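Search the help desk Search

Ticket 3000 - order form keeps dropping the tablecloth line
Opened by Loukia Bakalis, Tsolakis Linen Hire

Hello again, and thank you for being so patient with me last time! I'm trying to send our November wash order through Flilter, and every time I press Save the tablecloth line disappears - napkins stay, aprons stay, tablecloths gone. I've tried it on 2 computers and had a cup of tea in between, just in case.

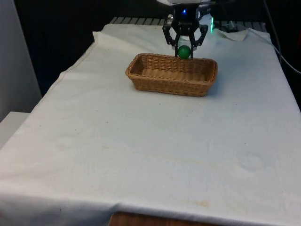
2 min read

The notes box holds on to my stain remarks (yellowish smudge near the middle of one side, faint round marks left and right) but the line they belong to is blank.

Reply from Loukia Gkikas, 4:10 pm
Hello, fellow Loukia! Your item code 610 was retired in the last update, so the form quietly throws it out. Please pick code 66 from the list and save once more.

Loukia Bakalis, 4:35 pm
Saved, and it's still there after a refresh - bless you. Please close this one.

Status: Closed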